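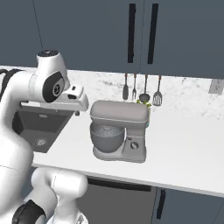
1 min read

Kitchen and flooring supplier Tasholm will close its Evier showroom in December and move its sales desk to the Seteck retail park, the company said.

The Evier site has 43 kitchen and floor displays. Most will be sold off at a discount from next month, and whatever is left will go to the warehouse. The new space is smaller, and customers will choose from samples and on-screen room plans.
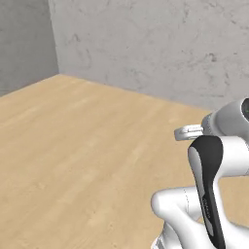

Light wood-look flooring with gray walls.

Orders already placed are not affected. Fitting dates stay the same, and deposits paid at Evier will carry over. Tasholm employs 98 people across 3 sites and said it does not plan any job cuts.

The Evier building has been leased to furniture maker Tomić, which expects to open there in spring.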